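Sirkitley housewares line adds grid tablecloth

Birby will add a gray tablecloth with a white grid pattern to its Sirkitley line in November 2019. The first production run is 2000 pieces, woven at the Brarkach mill. Finished length is 145 inches.

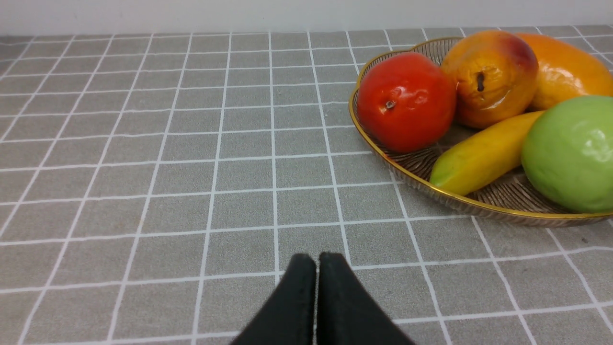

Can the cloth be machine washed? Wash it in cold water with similar colors and line dry; the weave may shrink up to 2 percent in the first wash.

The cloth will sell for $23 at the Oakley store and by mail order. Product manager Itziar Soler said a second color is under review, with a decision due in April. Existing Sirkitley cloths in plain gray remain in the catalog at the current price.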